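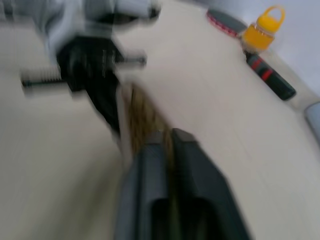 # Grarnitz hand-held demo gripper with wrist camera

I've been recording demonstrations for our learning setup since last August, and the Grarnitz is the tool I reach for on most days, so when Calgate asked if I'd write the page for it I said yes before they'd finished asking. I'm Consuelo Ibarra. I build and repair data rigs, I've taken this one apart more often than the manual recommends, and I have opinions about the screws.

The short version for people who already own one of the older kits: same two-finger layout, same camera position, new finger shells, new cable exit, and the logger finally writes the gripper width into the same file as the video. If you have old recordings, they still load. Skip down to the compatibility part.

## What you get

- Gripper body with two dark gray fingers
- Wrist camera on a fixed bracket, focused at the factory
- Hand grip with trigger
- Mounting plate for robot arms
- Lornis logger, with power supply and cable
- Hex keys (they're decent ones, keep them)
- A spare set of finger pads

The work surface, clamps and everything you'd want to pick up are your own business.

## How I use it

You squeeze the trigger, the fingers close, and everything the wrist camera sees goes to the logger along with the finger width and the motion. Do the job by hand a bunch of times, then train on what you recorded. When you're ready to try the result, take off the grip, put on the mounting plate, and the same fingers and the same camera go onto the arm. That's the big reason I like it – the picture the policy learned from is the picture it gets later, fingers in the bottom of the view and all.

Our current batch is a bench job with fibrous, bristly stuff held between the fingers and a black screw clamp up on the bench. I picked it on purpose because it's annoying! Stiff parts are easy to hold and easy to learn. Anything made of strands bends, splays and catches the light differently every time you move it, and a clamp with a long threaded rod sticking out of it gives you something to bump into. If your policy only ever sees tidy blocks on a tidy table, you'll find out about it the first time you hand it a brush or a bit of cord.

I also leave things standing at the back of the bench: a jar of something bright yellow with a loop handle, a round lid with red and white on the rim, a black cylinder with two red bands. They get moved between sessions, swapped out, put back. They have nothing to do with the task and I want the model to learn exactly that. A pale surface with a couple of loud colors along the far side has worked better for me than a perfectly clean one.

## About motion blur

I get asked about this more than anything else, so it gets its own section. A camera that rides on the wrist moves when your hand moves, and when you move fast the whole picture smears. Fingers double up, screw threads turn into streaks, small lettering is gone. You will have frames like that. I do, plenty of them.

My advice is to keep them. The arm is going to move too, and it's going to see the same smear on the way to the part. What I do throw out is a whole demonstration where the important moment – the grasp, the release – never comes out sharp enough for me to tell what happened. Slow down for those moments and swing through the rest at a normal speed.

A few things that help:

1. Put more light on the bench. The camera picks a shorter exposure when it can, and a cheap lamp does more for you than any setting.
2. Lock the exposure once the light is right. Otherwise it drifts every time a black tool fills half the view.
3. Rest your elbow on something for the fine part.
4. Tighten the camera bracket before each session. It uses the 2 mm key.

## Sessions and numbers

I record in blocks of 20 demonstrations and then take a break of 15 minutes, and I do stick to it. My wrist gets lazy before I notice, and the lazy ones all look the same, which is no use to anybody training on them. After the break I shift the clamp a little, turn the part around, change which side I come in from.

My own library is at 3494 demonstrations as I write. You don't need anything like that to get started. My first clamp job that was worth watching came from a much smaller pile, recorded over a few evenings with the radio on.

## Compatibility

The mounting plate fits the Hoshino arm directly. Other arms need an adapter, and Calgate can send you the hole pattern so you can get one cut. Check your cable length before ordering – the supplied one is fine for hand use and a bit mean once it has to run down an arm with some slack at every joint.

Recordings from older kits open in the current Lornis software. They won't have the finger width in the main file, so you'll need to run the import tool and point it at the separate log. It's slow. Start it and go get lunch.

## Things I'd change

The trigger spring is too stiff for long days. There's a softer one available and I think it should be in the box, and I've told them so.

The finger pads pick up fluff and loose fiber. Wipe them between blocks with a damp cloth, let them dry, and don't use solvent on them (I did, they went sticky, that's what the spares are for).

And the charging light on the logger is bright enough to show up as a reflection on glossy parts. Black tape, done.

## Ordering and repairs

Orders go through Calgate. Tell them which arm you have, if you have one, so the right bolts go in the bag. Left-handed grips are made on request and take a little longer.

For repairs, please take the grip off and send only the gripper body and camera together, still bolted to each other. If the two come apart I have to redo the camera alignment from scratch, and you'll be waiting on me for it. Put a note in the box saying what it was doing when it went wrong. A short recording helps even more, blurry or not.

Page last updated 30 Apr 2019.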